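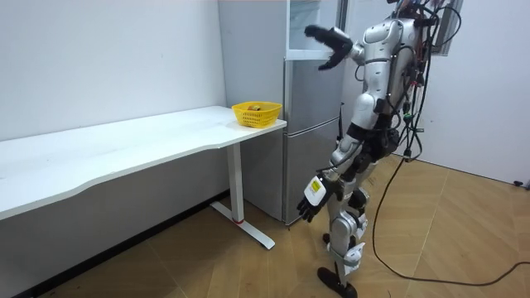
냉장고 앞, 마룻바닥 위에서.

요즘 저는 발효 버터에 푹 빠져 있어요! 2월 들어 집에서 직접 만들기 시작했는데, 벌써 식빵 소비량이 무서울 정도입니다. 계기는 Lutard라는 작은 유제품 공방의 소식지였어요. 거기 실린 Alois Gruber의 글에 크림을 하룻밤 발효시킨 뒤 차갑게 식혀서 젓는다는 대목이 있었는데, 읽자마자 생크림을 사러 나갔습니다(슬리퍼 차림으로요).

제가 쓰는 방법은 간단해요. 유지방 높은 생크림에 무가당 플레인 요거트를 두 숟갈 섞고, 뚜껑을 살짝 얹어 따뜻한 곳에 둡니다. 저녁 여덟 시에 섞어 두면 다음 날 점심 무렵엔 걸쭉해지고 새콤한 향이 올라와요. 그다음 냉장고에서 세 시간쯤 식히는데, 처음엔 마음이 급해서 이 단계를 건너뛰었다가 기름이 줄줄 도는 이상한 덩어리를 얻었습니다. 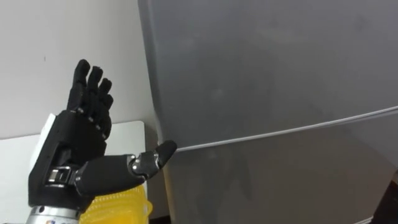

충분히 식은 크림은 확실히 달라요. 거품기로 젓다 보면 휘핑크림처럼 부풀었다가 갑자기 푹 꺼지면서 노란 알갱이와 버터밀크로 갈라지는데, 그 순간이 정말 짜릿합니다! 몇 번을 봐도 혼자 소리를 질러요. 버터밀크는 따로 받아 두세요. 팬케이크 반죽에 넣으면 얼마나 폭신한지 몰라요. 버터는 얼음물에 담가 주물러 씻고, 물이 맑아질 때까지 갈아 줍니다. 소금은 버터 100그램에 한 꼬집 반 정도가 제 입에 맞았어요.

그런데 지난번 글에 무염으로 만들어 보관 중이라고 썼더니 의견이 꽤 갈리더라고요.
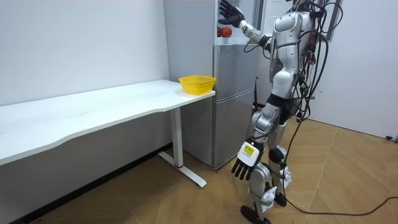
Donal Hennessy 님은 무염이면 냉장실에 오래 두지 말고 먹을 만큼만 남겨 바로 얼리라고 하셨어요. 자기는 30그램씩 유산지에 말아서 얼리고, 쓰기 전날 밤에 하나씩 내려놓는다고요. 따라 해 보니 너무 편합니다. 사탕처럼 양 끝을 비틀어 싸는 재미도 있고요.

크림도 바꿔 가며 만들어 봤어요. Kallura 크림은 고소하고 진한데 발효가 느렸고, Vellthorpe 쪽은 산뜻해서 꿀이랑 먹을 때 최고였어요. 동네 마트에서 2,283원 주고 산 할인 크림으로도 해 봤는데, 양은 적어도 맛은 꽤 그럴듯했습니다. 다음엔 둘을 섞어 볼까 해요.

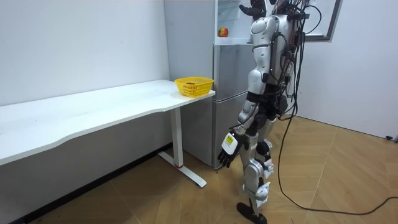
섞을 거면 발효를 따로 한 다음에 합쳐 보라는 댓글이 하나 달렸어요. 크림마다 속도가 다르니 한 통에 넣으면 어느 쪽 맛인지 알 수 없게 된다는 말씀이었는데, 듣고 보니 맞는 것 같아서 유리병을 두 개 삶아 두었습니다. 결과는 다음 글에 올릴게요. 혹시 다진 쪽파나 유자 껍질을 넣어 보신 분 계시면 비율 좀 알려 주세요!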